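The Weight of the Tudberg Bell

The inspector came up from Clullau on the morning bus with a steel tape, a tuning fork, a pad of printed forms, and a spring balance she did not expect to use. The commission was narrow. She was to establish whether the bell in the Tudberg market hall was the bell described in the insurance schedule, and to note its condition.

The schedule gave three particulars: a mass of 166 kilograms, a founder's mark reading DOSETTI, and a crack, not structural, on the inner lip. It did not give a date of casting. Someone had left the space blank and initialed it.

She began with the mark. It was where it should be, on the shoulder, in raised capitals, with the second T slightly lower than the first. She took a rubbing in soft pencil and wrote the time on the back. Then she lay on the platform with a flashlight and looked for the crack.

There was no crack.

She went around the lip twice with her fingertips and once with the edge of a fingernail, which is a more sensitive instrument than most people suppose. The metal was smooth. She struck it lightly with a rubber mallet and compared the strike note with the fork. A cracked bell buzzes. This one rang clean and took a long time to stop.

Below, the stallholders had looked up at the sound and then gone back to work. It was the last week of the grape fair, and the hall was full. She climbed down, ate a cheese roll standing against a pillar, and wrote "crack not found" in the box for defects. The box was designed for the opposite kind of entry and her handwriting ran into the margin.
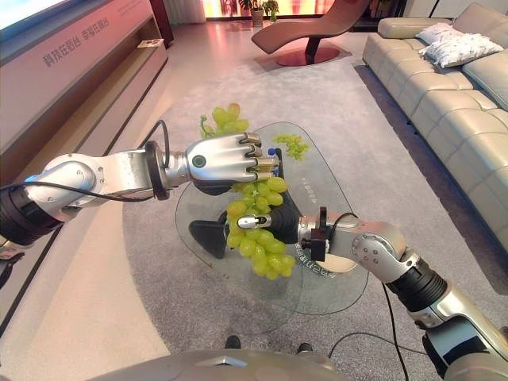
Green grapes, held up by the top of the bunch.

The clerk at the town office brought out the ledgers without being asked which years. He had evidently been waiting for someone to want them. The bell had been insured with Kermani since before the hall had a roof, and the premium had been paid every December. Each year the condition was copied forward from the year before. The crack appeared in all of the entries. In the earliest it was described as 9 millimeters long. In the later ones the length had been dropped, presumably to save ink.

She asked whether the bell had ever been taken down. The clerk said it had, once, for the roof. It had gone away on a cart to be stored and had come back on a truck.

"How long was it gone?"

"A winter."

"Stored where?"

He turned the ledger so that she could read it. The entry said only that a fee of 90 had been paid for storage, with no currency and no name.

She went back up the ladder in the afternoon and measured everything again. Diameter at the lip, height to the crown, thickness at the sound bow. From these she worked out a volume, and from the volume and a textbook density for bell bronze, a mass. It came to less than the schedule said. The difference was larger than her error in measuring and smaller than anything she could have felt by pushing on it.

There were two explanations. The first was that the bell was a copy, cast from a mold of the original, and so slightly smaller, as bronze shrinks when it cools. The lowered T would have been reproduced along with everything else. The crack would have been filled in the mold by a careful workman who took it for damage. The second was that the figure in the schedule had been wrong from the start, and the crack a smear of grease seen by candlelight.

She could test neither. A sample of the metal would require a drill and a form that her office had stopped printing. The replacement value on the policy was 2000, and a laboratory would charge more than that.

At five the bell was rung to close the market. She stood directly beneath it with the fork against the bone behind her ear. The two notes ran together for a while, very slightly apart, beating at a rate she could have timed. She did not take out her watch.

On the bus she completed the last page. Under "Identity of item" she wrote "Consistent with schedule." Under "Condition" she wrote "Improved." Then she crossed that out, as the form allowed only Good, Fair, or Poor, and circled the first.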